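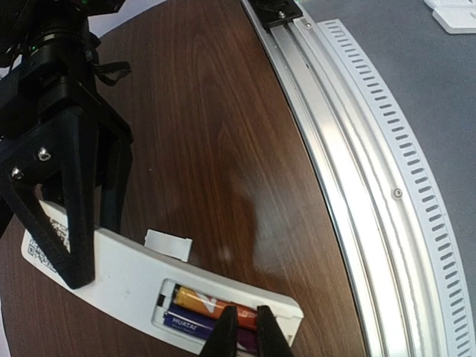
Round table, brown wood, with a pale reflection of light near the middle of the top.

Subject: Re: [wood-at-home] Oil or hard wax on a table in daily use

Dear all,

Excuse me please for the slow answer. I have read the whole discussion again from the start, also the older messages in the archive which were linked, and I wanted to try some things myself before writing. I answer to the earlier message further down, but first I would like to tell what I did and with which products, so that you can compare it with your own experience.

We have at home several wooden pieces which are used every day, and I have treated them over the years with different materials. In the beginning I used only linseed oil from the normal paint shop. It gives a warm colour and it smells nice for people who like it (my family does not). The drying time is very long, and in the cold months I had to keep the door of the room shut for days. Later I changed to the Andaso table oil, which dries overnight when the room is heated. Now I use Andaso for the first coat, and for the shelves in the kitchen I use the Druvier hard wax on top.

The preparation takes much more time than the oil itself. I sand always with the grain, by hand at the end, and I wipe the dust with a cloth that is a little damp. Then the fibres stand up again and I sand once more, very lightly. In the archive there was a long dispute if one should go up to 1,000 grit. I tried this on an old tray. The surface became beautiful to touch, but the oil did not go in well and it stayed sticky in places. On the same tray, on the back side, I stopped much earlier with the sanding and there I had no trouble. So for oil I do not go so fine any more. For polishing between the coats, a soft pad is enough for me.

About the quantity: I put on 2 thin coats and not one thick. It is written on the tin too, but I was impatient the first time and I did it my own way. After a quarter of an hour I go over everything with an old cotton shirt and take off what the wood did not drink. Please be careful with these cloths. They must be spread out flat outside to dry, or put into water, and never be thrown together in the bin, as they can start to burn by themselves. I know this was said many times on this list, and I say it again for the new members.

Then comes the question of the marks from cups. I have to admit that I was of a different opinion last year. I thought that a good oil should resist to everything. Now I think that an oiled top will always show a ring if a wet glass stands on it during the night, and one has to like the way of repairing more than the idea of a perfect surface. With lacquer I could never repair a small place without doing all of it. With oil I can work on one spot in the evening and in the morning go over the neighbouring part, and after 3 weeks I do not find the border any more.

One more point is the light. To judge a surface I look from the side, quite low, towards the window. From above a top can seem even, and from the side you see each stripe where the cloth did not pass. I do this walk around the table before the oil becomes hard, with a second dry cloth in the hand.

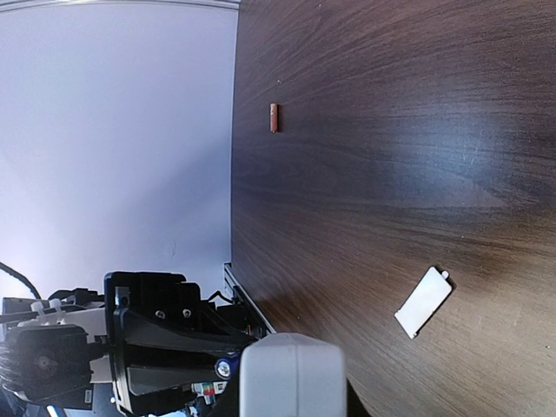

On September 30, 2024, a member of the list wrote:

> I am close to giving up on oil. Our table has been done with Druvier
> hard wax over oil and it still gets pale rings near the place where we
> put the teapot. I rang the Gruber shop and they told me to take
> everything back to bare wood and start with lacquer. Is it really the
> only way? I have children at this table for homework, glue, paint and
> everything else, and I can't keep them off it for a week.
>
> Also, does anybody know if the wax can go over a place which was
> repaired with plain oil, or do I have to remove the wax all around
> first? The leaflet says nothing about it.

I would not take it back to bare wood, at least not yet. A pale ring under wax is often only moisture which is caught in the upper layer. Wait first some days and keep the place free. I had two such rings which became weaker without any work from me. If it stays, rub the ring with a soft pad and a drop of oil, along the grain, and make the edge of the treated place irregular. A round repair is easy to see, even more than the ring was.

For your second question, I did it both ways. Oil over the wax did not hold well, it stayed on top and I could wipe it off again the next day. When I took the wax away first with the pad, a hand's width further than the damage, it went in normally. After that the wax can go over it, but let the oil become dry completely. In my case I waited a full week and used a tablecloth during the meals, with a layer of cotton under it so the air can pass. With children I would do it before a holiday.

For the teapot we have bought a cork plate. It is not pretty but it stays always on the table, and so it is used. The felt ones I don't recommend, they keep the water inside and give it slowly to the wood.

I don't say that lacquer is bad. For a desk where somebody paints with watercolours I would maybe take it too. The people at Gruber were always polite with me and their advice for stains was correct, I only think they answer from the side of a workshop, where one has machines and a free room for the sanding.

If you want to read more, the discussion with the title "Rings, again" has 191 messages. The useful part is in the beginning, where the different waxes are compared on beech and on oak. Later it goes mostly about the prices.

A small request at the end. In November I want to treat the stairs at our house in Ulisness, they are pine and quite soft, and they get a lot of sand from the shoes. I hesitate between the Andaso floor oil and a soap finish. Has somebody here experience with soap on stairs, also how slippery it is with socks? I would be thankful for an answer on the list or privately.

With kind regards from Ulisness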